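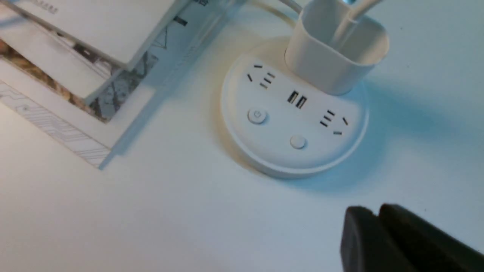
One buyer from Prurkholm wrote to us that the donation box had paid for itself before the end of April, and that visitors now stop at it even when entry to the museum is free.

Sorkier Donation Box, model 126

The box is made for museums, galleries and small exhibition halls. It stands on the floor or can be fixed to a wall – the screws are in the package. The front is clear, so visitors see the coins and notes inside. The lock has two keys.

Capacity: up to 700 coins
Height: 11 cm for the text panel, which you can print by yourself
Paper slips for donor names: 500, included

The text panel can be changed without opening the money part. Many museums use this when a new exhibition begins, or when they collect for one special painting. We can print the first panel for you in two languages, please send us the text with your order.

Delivery is from our store in Skidon. Larger museums can ask for a price for several boxes.

Shares: 11
Comments: 1

Related items
Quintana guest book stand
Sorkier rope barrier, red
Label holders for showcases
Skidon leaflet rack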